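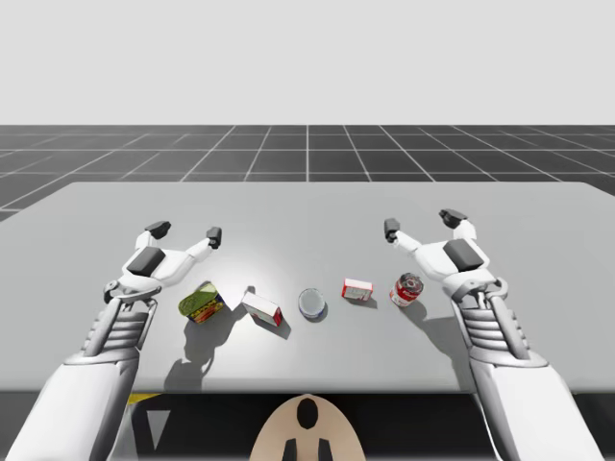 The food shelf at Wevetholm got through its second quarter in better shape than I expected when I last wrote to you, Hala, and most of that is down to the Brisuma grant landing before the heating bill did. We signed up 11 new households between the start of September and the end of December, and all but 2 of them have come back at least once. What we set out on the counter is still plain stuff, and people tell me they like picking for themselves much better than being handed a sealed bag. So we're sticking with that!

**Money**

I'm under budget on transport and over on cold storage. The secondhand freezer from Eklund died in its first month (I did get the deposit back, after a lot of phone calls) and the replacement cost more than the line you approved. I moved the difference out of printing, where we had plenty left — I hope that's okay, and if it isn't, please shout before the next claim goes in. Receipts are in the folder with the signed timesheets.

**Deliveries**

Takumi Hamada took over the Enus route in October and he's been a joy to work with. He starts at eight and is usually done before lunch, even with the bridge closed and the long way round by the quarry. We now drop off to eight homes out there, mostly older folks who don't drive anymore. I'd love to add the farms past the school, but that means a second van day and I don't want to promise it until I know what fuel looks like in spring.

**What didn't go well**

The cooking evenings. We ran two and the turnout was poor both times. Hideaki Kawaguchi thinks we picked the wrong hour, right when people are feeding their kids, and I think he's right. We'll try a late morning in February with soup at the end of it, and if that flops too I'd like to talk about moving the money over to fresh produce.

The sign-up form is also still too long. Sadao Hosoda has cut it down to one side of paper, and I'm waiting on your office to say whether we can drop the income question.

**Next quarter**

- Get the shelf open one evening a week
- Find a steady supplier for eggs (Osamu Hayashi has a lead)
- Fix the back door, which sticks whenever it rains
- Send you the household survey by the end of March

Could you let me know about the income question and the freezer money in the same email? I'm at my desk most mornings until ten if it's easier to call.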